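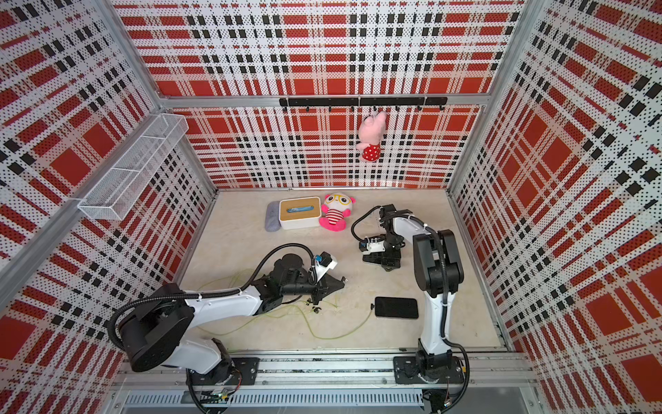 Zellenordnung, zweiter Entwurf: was muss rein, was ist Quatsch?
Nuwan Bhuiyan schrieb:
Hallo zusammen, ich soll für unsere Zweiarmzellen in Wastelport endlich eine schriftliche Zellenordnung machen. Bisher gab's einen Zettel mit 4 Zeilen drauf, den keiner mehr lesen konnte, und seit Oktober fragt jeder Neue was anderes. Die Risikobeurteilung liegt natürlich vor, die meine ich nicht. Mir geht's um den Alltag am Tisch: wer darf wann reingreifen, was darf liegen bleiben. So dünne Kabel wie das gelbgrüne, das da zwischen den beiden Armen in großen Schlaufen auf der Fläche liegt, sind bei uns zum Beispiel Dauerstreit. Mein Entwurf bis jetzt:

1. Einrichten nur mit höchstens 200 mm/s, egal wie eilig es ist.
2. Reingreifen nur, wenn beide Arme stillgesetzt sind. Beide! Auch wenn sich gerade nur einer bewegt.
3. Vor dem Start alles Kleinzeug vom Tisch, das nicht zur Aufgabe gehört. Clips, Schrauben, Krümel.
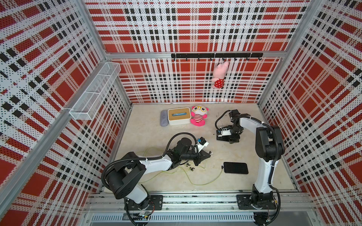
4. Lose Kabel dürfen nicht unter einem Arm durchlaufen.
5. Wer was umstellt, schreibt es ins Zellenbuch, mit Kürzel.

Was fehlt?

clotov schrieb:
1, 2 und 5 sofort unterschrieben. Bei 4 lach ich ein bisschen, sorry :-) Wenn die Aufgabe Kabel stecken heißt, dann liegt das Kabel halt da, wo es liegt. Wir hatten so eine Regel auch mal, und am Ende hat jeder vor dem Start das Kabel schön gerade gezogen, und draußen beim Kunden ging dann gar nichts mehr.

Asanka Debnath schrieb:
Da bin ich bei Nuwan, zumindest halb. Ich würde aber das Werkstück vom Rest trennen. Ein Kabel, das gegriffen werden soll, darf liegen wie es will, ein Kabel, das nur zufällig da ist, fliegt raus. Und dann würde ich unbedingt was zum Greifen selbst reinschreiben: am Steckergehäuse fassen, nie an der Leitung.

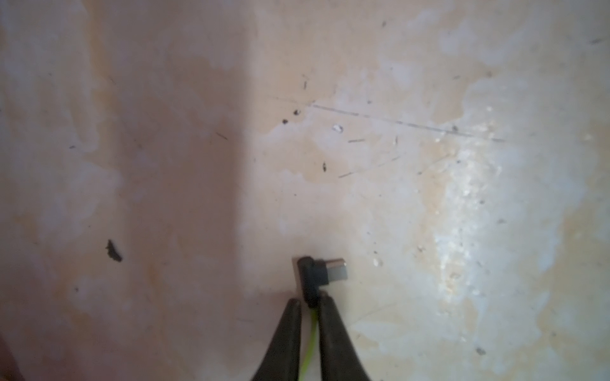
Winkelstecker sind da noch mal ein eigenes Thema, weil man beim Anfahren gern die falsche Achse im Kopf hat. Ich lasse die Leute vorher laut sagen, in welche Richtung gesteckt wird. Klingt albern, hilft aber. Ach so, und zu 2: wie setzt ihr still? Pause im Programm zählt für mich nicht!

Nuwan Bhuiyan schrieb:
Nee, Pause zählt bei uns auch nicht, schreib ich dazu, danke. Werkstück gegen Rest gefällt mir, damit ist Punkt 4 vielleicht gerettet.

sikder schrieb:
Ich misch mich mal ein, weil wir bei Clurkamance so ein Papier haben, inzwischen 63 Punkte lang. Liest kein Mensch. Macht eine Seite draus und hängt sie ans Profil, fertig. Was ich trotzdem behalten würde, ist der Absatz zu Geräten mit Glasfront. Bei uns heißt das: Greifkraft vor jeder Schicht am Dummy prüfen, Finger nur seitlich am Rahmen ansetzen und keine Fläche auf Fläche mit Druck aufs Display.
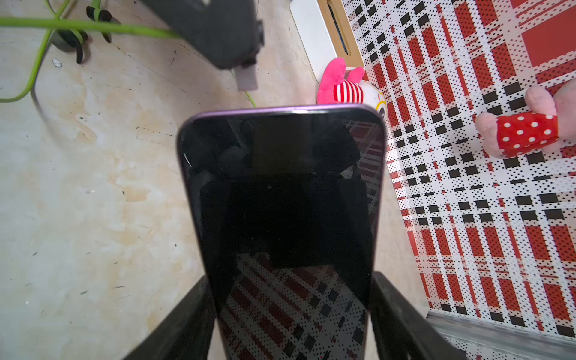
Dazu kommt noch, dass beschädigte Geräte mit Akku sofort aus der Zelle müssen, in die Blechkiste, und nicht »nur noch schnell den Durchlauf fertig«. Da verstehe ich keinen Spaß.

clotov schrieb:
Dummy vor jeder Schicht? Einmal die Woche reicht doch locker, solange keiner die Finger tauscht.

sikder schrieb:
Und wer merkt, dass einer die Finger getauscht hat?

clotov schrieb:
Steht im Zellenbuch, Punkt 5 ;-)

Asanka Debnath schrieb:
Wenn's denn einer reinschreibt. Ich wär auch für jede Schicht, dauert doch keine zwei Minuten. Nuwan, stellst du den dritten Entwurf hier rein?

Nuwan Bhuiyan schrieb:
Mach ich. Akku und Dummy kommen rein, Punkt 4 formuliere ich um. Bei Punkt 3 bin ich noch nicht sicher, ob ich »Kleinzeug« so stehen lassen kann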